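Visit to the Clondero Land Records Office

Members of the property practice at Hindik visited the Clondero Land Records Office during its open day on Oct 10, 2024. The visit was arranged so that staff who handle title and boundary matters could see how deeds are received, checked and stored.

Deed Intake

The tour began at the public counter. The office received 1,916 filings in August, and 538 of these were returned for correction. Staff explained that the most frequent faults were missing notary details and parcel numbers that did not match the survey on file. Our group was shown the new cover sheet, which replaces the two older forms.
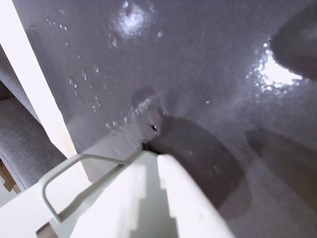 The Map Room

Survey maps are kept on the lower floor – the oldest are stored flat in steel drawers. Visitors may request up to four sheets at a time. The scanning work, carried out by Feltska, has so far covered 700 maps from the Cruzado district, where many partition disputes begin with an unclear boundary line.

Questions From Visitors

A short session followed in the hearing room. Several attorneys asked about certified copies for court use. The office confirmed that requests of more than 100 pages must be made in writing and are ready within six working days.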